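Robot Cell Technician (Setup and Maintenance)
Givgate Automation Laboratory, Lindow Campus
Position number 2259
Full time, fixed term, with the possibility of renewal
Applications close: February 12, 2020

About the position

The Givgate Automation Laboratory invites applications for the position of Robot Cell Technician. The person appointed will be responsible for one installation, known within the laboratory as the Testa cell, and will see to its setup, daily care, calibration and repair. The position reports to the head of laboratory operations.

The Testa cell is used for pick-and-place studies in which an arm assembles a sandwich from imitation ingredients. The ingredients are set out around a round white platform on a raised gray base, and the slices are placed on a plate on the tabletop in front of it. Research staff write the programs and plan the studies. The technician makes certain that the cell is in the same condition at the start of every run, and that any change to it is recorded.

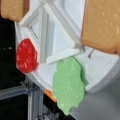
Much of the work is routine and calls for patience. Small errors in the position of a bracket or the seating of a cable can spoil a long series of runs, and the technician is expected to find such faults before the research staff do. The laboratory keeps a written setup procedure, the Vutik sheet, which the technician will follow, correct and keep up to date.

Duties

Prepare the cell before each session according to the Vutik sheet, including the placement of the platform, the plate and all imitation food pieces.

Check the arms, grippers and connectors for wear, looseness or damage, and carry out minor repairs on site.

Inspect cable routing at the wrist and along the forearm through the full range of motion, and reroute or replace cables as required.

Calibrate the wrist camera after any change to the gripper or its mounting, and file the results.

Clean the platform and tabletop, and replace food pieces whose edges or surfaces have become worn.

Check and tighten the fasteners on the framing that supports the equipment.

Keep the maintenance log, order spare parts, and arrange outside service when a fault is beyond the laboratory's means.

Instruct new users in safe conduct at the cell, including the use of the emergency stop and the lockout procedure.

Full overhauls take place each November, when the cell is withdrawn from use. Leave is not normally granted in that month.

Required qualifications

An associate degree in mechatronics, electronics or a related field, or equivalent training on the job.

At least two years of experience in the maintenance of robot arms or similar equipment.

Ability to read wiring diagrams and mechanical drawings.

Ability to write clear, complete records in English.

Ability to lift parts and tools safely and to work at a bench for extended periods.

Preferred qualifications

Experience with camera calibration, with electric grippers, or with cells in which more than one arm shares a work area. Some knowledge of a scripting language is welcome – applicants without it will be offered training in the first three months.

Conditions of employment

The position is based at the Lindow Campus and cannot be performed remotely. Working hours fall within the normal laboratory day, with occasional evening duty when a study is in progress. The laboratory provides tools, protective equipment and a training allowance of $400 per year. Appointment is subject to a background check and to completion of the campus machine safety course. 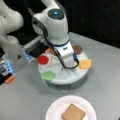
Will the technician be expected to program the arms?
Research staff write and maintain the study programs. The technician runs short test motions from the existing service menu after a repair or calibration, and reports any fault that appears to come from the software.

How to apply

Applicants should submit a cover letter, a current résumé and the names of three references through the Givgate employment page, quoting position number 2259. The cover letter should describe one repair or setup task for which the applicant was personally responsible, including how the fault was found and how the work was checked afterward.

Selected applicants will be invited to the Lindow Campus for an interview and a practical exercise at the bench. References are contacted only after the interview – applicants will be notified before this is done.

Givgate is an equal opportunity employer. Applicants who need an accommodation at any stage of the process should contact the employment office in advance of the interview.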